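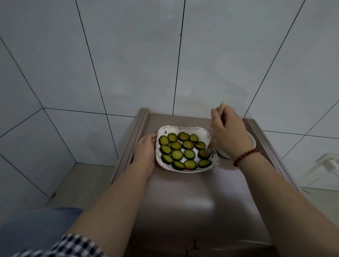
Borghild Viklund wrote back after the last session that a parallel gripper is plenty for saucing a plate of cucumber, and that we only think we need fingers because we keep looking at hands. Fair point, we start there. Her money is on the Gondetti. Mine isn't, see below.

Unit 6 — Comparing end effectors on a two-handed saucing task
Bring your lab sheet from unit 5, we reuse the table.

Task in one line: get sauce from the bowl onto the slices, don't shove the slices around, don't shove the plate around.

Three tools, all held by a hand made for none of them in particular. Chopsticks, wooden spoon, pastry brush. Same job, very different demands on the grip:

Chopsticks: two sticks, one moves against the other inside the hand. In-hand motion. A parallel jaw can't do that, full stop, unless the sticks are joined at the back and sprung like tongs. Allowed in the lab, but write it down as a changed tool.
Spoon: one rigid handle, grip sits well away from the bowl of the spoon. Stirring puts a torque on the grip. Watch for the handle rolling between flat pads.
Brush: handle is easy. The bristles bend, so position error gets forgiven. Easiest of the three IMO, and the one most groups pick. Don't all pick it.

The grippers on the bench

Gondetti. Parallel jaw, 44 mm stroke, flat rubber pads. Quick, stiff, repeatable. Rolls a round handle if you grab it near the end. There's a V-groove pad set in the drawer, try both.
Relel. Three fingers, underactuated. Wraps the spoon handle nicely. Slow to close and you don't get to choose which finger lands first. Bulky — it will hide the plate from an overhead camera.
Ung. Soft fingers, air driven. Weighs 177 g without the hose. Lovely on a plate rim, sags under a long spoon. Do not use it for stirring and then tell me the controler is bad.

All three go on the same arm, same mount, same Nivska controller, command rate 50 Hz. Don't change the rate half way through a run. If you have to, start a new run.

The other arm

Everybody forgets this one. Half the task is holding still. A plate on a smooth top will slide when you push down on a slice, so something has to stop it, and it has to stop it without tipping the rim up.

What the holding hand needs: low force, wide contact, some give. So the best pair is probably two different grippers. Solveig Björklund's group ran Gondetti right, Ung left and got their cleanest set that way. They also ran Relel on both sides, which was a mess, two big hands over one plate and the wrists kept stopping for each other.

For your write-up, score the two sides separately. One column for the tool side (did it keep hold of the tool, did the tip go where it was sent) and one for the plate side (how far did the plate shift, in mm, tape marks are fine). Please no single combined score, I can't do anything with it. 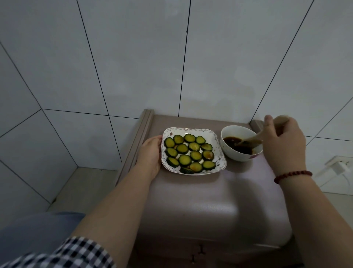 Fig. 2. Spoon in the sauce, right hand; left hand at the plate edge.

Things to decide before you program this step:
Where on the handle do you grip? Mark it with a pencil.
Does the tool-side wrist clear the bowl rim at the steepest angle you use?
What is the plate-side gripper told to do while the other one stirs? "Nothing" is an answer but then say nothing = hold position or nothing = motors off. Not the same.
Which force limit trips first?

Stirring is also a good place to see controller lag. Command a slow circle, then a faster one, plot commanded vs. measured. The fast circle comes out as a squashed one. Hand in both plots on the same axes, same scale.

Short example of a log line so the format is the same for everyone:
run, gripper L, gripper R, tool, grip point mm from end, tool lost y/n, plate shift mm, notes

The pooled log from earlier years has 1,246 runs in it. Most of them brush. Use it for sanity checks only, the pads were replaced in April and the older grip numbers don't carry over.
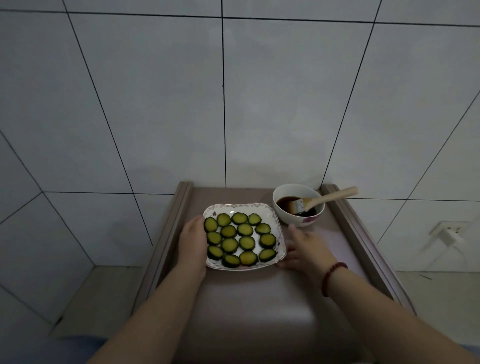
6.3 CAMERA PLACEMENT

Head view first. Good: both hands, plate and bowl in one picture, and it's close to what the person doing the job sees. Bad: wide lens, straight lines on the wall lean outward, so don't measure plate shift off raw pixels near the sides. Undistort, then measure. Also, forearms come in from the bottom, and whatever is under them you don't get.

Wrist view. Great for the tip of the tool, useless for the plate. With the Relel you mostly see Relel.

Fixed side view. Boring and reliable. Gives you tip height over the slice, which niether of the others do well.

Shiny things: sauce, glazed plate, tile. Highlights move when the camera moves and a simple color threshold will count them as something else. Lock exposure and white balance before the first run and leave them alone. Dark sauce in a white bowl is hard on auto exposure too.

Minimum for the lab is head + one other. Say which and why, two sentences.

Hand in: log file, the two circle plots, one page of text. Pads back in the drawer, V-groove ones in the small bag. Ung hose gets disconnected at the wall end first, then at the gripper.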